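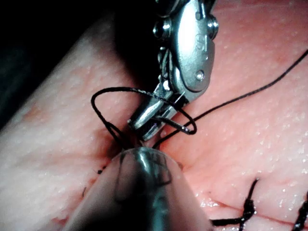 Bimgate is a small school that teaches people to tie knots, and we have given up trying to make that sound grander at parties. The full name on the lease is the Bimgate School of Suture Skills. We opened in September 2020, a month in which the world was not crying out for new places to sit close together, and spent our first term with 16 students, one working heater and a great deal of black thread. Thread wound over a pair of jaws, with the loop still hanging wide and nothing pulled down yet, is the stage of the job we care about most. Everyone can admire a finished knot. We'd like to see what you do with the loop.

Since then, 627 students have come through. Most are surgical trainees and veterinary people, with a steady trickle of nurses and the occasional person who has clearly lost a bet. We don't hand out diplomas. You get a letter saying you attended and a photocopied sheet with your last three scores on it, and you are free to frame either one.

Where we are

We have the second floor of the Bošković building in Grasotby, above a shop that sells blinds. The sign downstairs still says Zilura Accounting, the tenants before us, and we still get their mail. If you have come about your taxes, we're sorry, and the same goes if you have come for blinds. The stairs are steep. There is an elevator, and we recommend the stairs.

There is one teaching room, one store room and one kitchen. The kettle is slow enough that we have built the coffee break around it.

What we teach

The basic course runs for nine evenings. The first two are spent on tension, meaning how hard you pull and when you ought to have stopped. People find this insulting until they try it. Then come throws, square knots, the surgeon's knot, and a whole evening on tails, because a knot with no tail comes undone and a knot with too much of one looks like something the cat brought in.
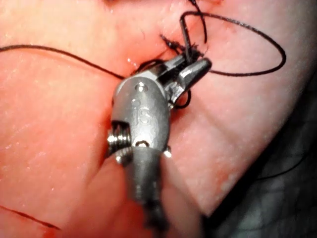 After that we move on to running stitches, spacing, and what to do when you have made a mess. Everyone makes a mess. We keep a whole evening for it, fifth in the series, listed in the timetable as Recovery. In the store room it goes by a different name.

We use black thread for nearly everything at this level. It shows up well against pink, so your mistakes are visible from across the room and there is no arguing about where the long end went. Students sometimes ask if they could work with something paler. They could, somewhere else.

The fee is $380 for the nine evenings, with thread, coffee and criticism included. It has gone up once, in January of our second year, and we felt terrible about it for most of a week.

How we teach

Slowly. You tie, someone looks, someone says "again." There is a clock in the room, but it faces the instructor. Speed arrives by itself in about the way that gray hair does, and people who chase it tend to end up at Recovery early.

We ask you to look at the edges of the wound before you look at the knot. The edges should meet. If they are bunched up like a bad curtain, the loveliest knot in Grasotby won't help you, and you will be handed the scissors. It's also why we teach stitch spacing before we teach anything with a name you could drop in conversation.

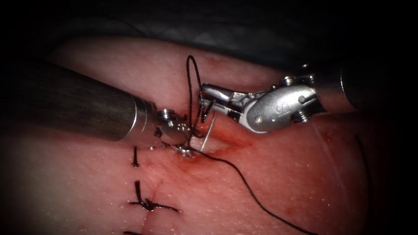
A former student wrote to tell us that the second evening had been the most boring two hours of her adult life, that she had complained about it to her whole family, and that she now makes her own juniors do it. She wanted to know if she could have a copy of the tension exercise. We sent it. She also said the coffee should be looked into, and we are passing that along to ourselves.

Another wrote that he still hears "again" when he ties his shoes. We don't offer refunds for this.

What we don't do

We don't teach online. We tried it for one term and learned a lot about our students' ceilings. We don't do weekend intensives either, as hands get tired and tired hands learn bad habits very thoroughly. And we don't rank anyone. There used to be a chart on the wall, and it brought out a side of the veterinary group that we would prefer not to see again.

Getting a place

Write to the office with your name, your field and whether you are left-handed. Left-handed students are welcome and get the good end of the table. We answer in the order letters arrive, once we have taken out the ones meant for Zilura. If the next course is full, we'll put you on the list for the one after, and in the meantime a shoelace and a chair back will keep you busy.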